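News > Technology > Automation

Laundry pile still a tall order for two-armed machines

By the business desk | July

A pile of mixed clothes is one of the simplest jobs in any house and one of the harder ones to hand to a machine. Trondach, a small automation company based in Pulstead, has spent much of the past year trying to find out how much of it a pair of robot arms can do, and its answer so far is some of it, slowly.

The company released results this week from a trial in which two arms working side by side took garments out of a heap, spread them flat and folded them. Over the course of the trial the arms were given 1,585 garments. Trondach said nearly 1,000 of them were folded well enough to go on a shelf without a person touching them again. The rest were dropped, folded badly or set aside by the system as too difficult.

The work was paid for in part by Montoya, a laundry and uniform rental business that serves hotels and clinics in the Pulstead area. Montoya runs a wash plant in the Usteler district, where most of the washing and drying is already automatic. Sorting and folding are not. The plant has machines that fold sheets and flat towels at high speed, but shirts, pants and anything with a hood go to a table and are done by hand.

"Flat goods were solved a long time ago," the plant said in a written statement. "Everything else comes out of the dryer in a knot, and a person has to undo the knot before a machine is any use."

That first step took up most of the trial. Trondach said the folding itself gave less trouble than expected once a shirt was lying flat. Getting a single shirt out of a heap, with no sleeve from the next one coming along, was where most of the time went and where most of the failures happened.

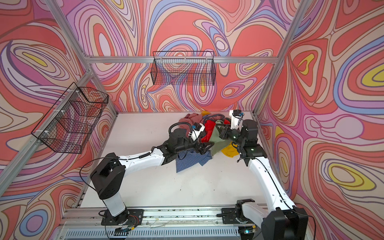 Two arms reach into a pile of mixed clothing, with a blue checkered shirt at the front.

A person looking at a heap sees a sleeve and knows there is a shirt attached to it. The system has to work out where one garment ends and the next begins, and it often gets this wrong when two items are close in color or when one is inside out. Prints and checks can go either way, the company said. A strong pattern helps the software tell a shirt from its neighbors, but folds in the cloth break the pattern up and can make one shirt look like two.

Speed is the other problem. The arms took an average of 39 seconds to pull one garment free and lay it out, before any folding began. Workers at the Montoya plant do the same thing in a few seconds, usually while looking at something else. Trondach said the arms could be run faster, but that faster movement led to more dropped pieces and more stretched collars, so the trial was kept at the slower setting.

Some kinds of clothing did much better than others. Cotton T-shirts and plain work shirts had the highest success rate. Heavy sweatshirts were easy to grip but hard to spread out. Thin, slippery material was the worst of all, and the system gave up on a good part of it. Socks were left out of the trial completely, as were bras and anything with long ties.

Trondach also tested the arms on garments they had not handled before. Results dropped, though by less than in an earlier round held in the winter. The company credited this to a larger set of practice runs. It now has 3,000 recorded attempts at picking and spreading clothes, many of them done by people steering the arms by hand, and the software is trained on those recordings. It plans to keep adding to the set through the fall.

The use of two arms made a clear difference. In early tests with a single arm, the machine could lift a shirt but had no good way to open it up. With two, one side can hold a shoulder while the other looks for the opposite one. The cost is that the arms have to be kept out of each other's way. Trondach said a number of attempts were stopped by the software when both arms went for the same spot - a problem it described as common at the start and less common now.

For homes, the company was cautious. It said a machine of this kind would take up more room than a washer and dryer together, and that it was not working on a household version. Prices were not given. A family doing a few loads a week would also need it to handle exactly the things the trial left out, including socks and children's clothes with snaps.

A laundry plant is a more likely first customer. Uniforms come in a small number of styles, they are worn by adults, and the same ones come back every week. A machine that is slow but can run overnight may still be worth having if the failures can be put in a bin for the morning shift. Montoya said it would want fewer of those failures before it put arms on the floor, and that it had no plans to cut jobs at the folding tables. The plant has had trouble filling evening shifts there for the past two years.

The two companies have agreed to a second trial, this time at the Usteler plant. It will use only work shirts and scrub tops, taken straight from the dryers. A worker will be on hand to clear tangles, and the companies will record how often that is needed. Trondach said it hopes to get the spreading time down by half before then, mostly by having the arms make fewer second tries at the same corner.

Buttoning was not part of the first trial and will not be part of the second. The arms will fold open shirts as they come. Shirts that have to go out buttoned - mostly front desk uniforms for the hotels - will stay with the day crew.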